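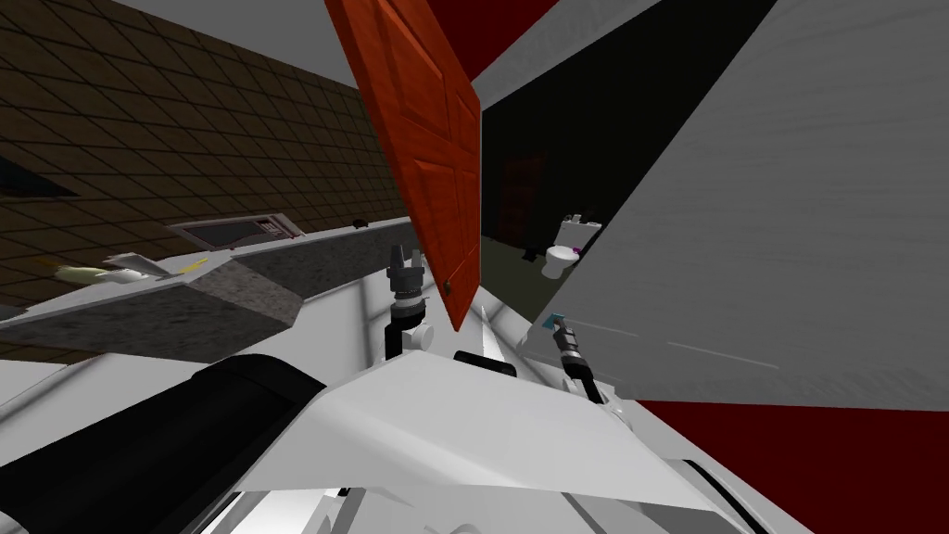 4.2 How the runners got on with remote coaching

We had expected the club runners to treat the weekly plan as a set of orders, and it was a pleasant surprise to find how freely they argued with it. Of the 130 runners who joined through the Stanside and Bisgaard clubs, most wrote to their coach at least once in the opening month, often at some length, and quite often about matters that had little to do with running (night shifts, sore backs, a child's school play). In all we collected 1,516 messages. Two of us, Massawe and Treloar, read every one of them separately and then met to compare notes, a slow job but a rather enjoyable one.

The plan itself came up in 233 messages. Many of these asked for a session to be moved, and the coaches nearly always said yes. A smaller group wanted harder work than they had been given, and this is where the three coaches differed most. 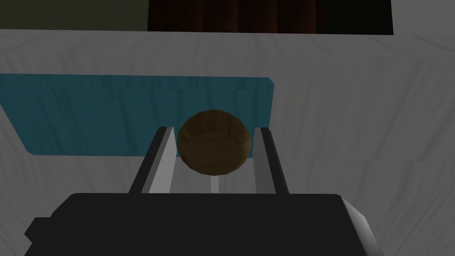 One of them let keen runners add an extra hill session whenever they felt up to it, while the other two preferred to wait until the next review. We can see the sense in both approaches, and our numbers are too small to favour either. What the runners themselves seemed to value was a quick and friendly answer, even when that answer was no. As one Bisgaard member put it, "I can live with a rest day if somebody tells me why."

We return to the timing of replies in Section 4.3.

Figure 3. Simulated view from just behind a black gripper with two parallel fingers, facing a work surface.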